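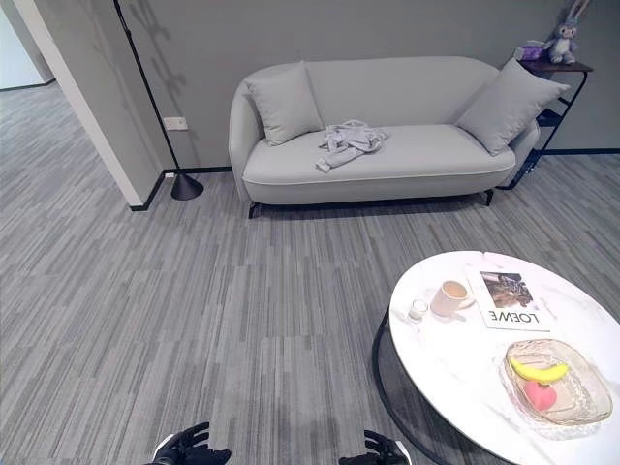

The fake living room, head camera, from the sofa job.

December, late, tea gone cold. I finally have something that looks like a result, so I'm writing it down before I talk myself out of it! The question all month has been whether the Misalance policy picks clothes off furniture better when we let it see through the wrist cameras as well as the head camera, or whether we've been hauling all those extra pictures through training for nothing. Krisztina has been on team nothing since the summer. I've been on the other team, mostly out of stubbornness.

We ran 50 grasps each way, same sweatshirt-type lump of gray laundry, tossed again before every try. Head camera only: 30 good ones. With the wrists switched on: 41. I made Miklós go through the video without telling him which set was which, and he got the same numbers (I may have danced a little in the hallway).
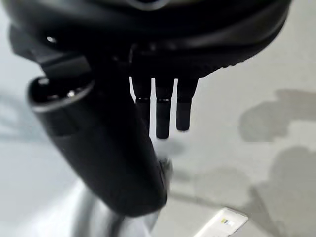
Scoring was the part I argued with myself over. I settled on this: the cloth has to come up off the seat and stay in the hand for 15 seconds, and a sleeve dragging on the cushion doesn't count against it. Krisztina wanted a stricter rule and maybe she's right, we'll see. My other worry is shadows. With the gripper over a pale surface you get those soft dark blobs off to the right, and in gray on gray I can easily imagine the network taking one for a fold. So tomorrow I want to retrain with the brightness jittered a lot harder on the wrist views only, and leave the head view alone. Kozma (our poor old training machine) will be at it all night.

Oh, and the head-only misses are nearly all the same miss! It goes to the right spot and closes a little too high, over the top of the fold. From way back at the head a gray lump on a gray sofa is pretty flat, I guess. I haven't proved that, it's just what I'd bet on.
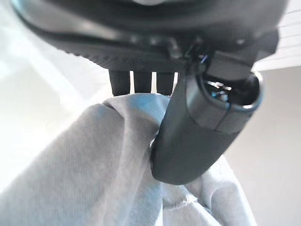 Wrist view with the fold caught between the curved finger and the three prongs.

Have to email the people at Tellness about the Kenditz write-up. Also bring back Krisztina's umbrella, and buy more tea.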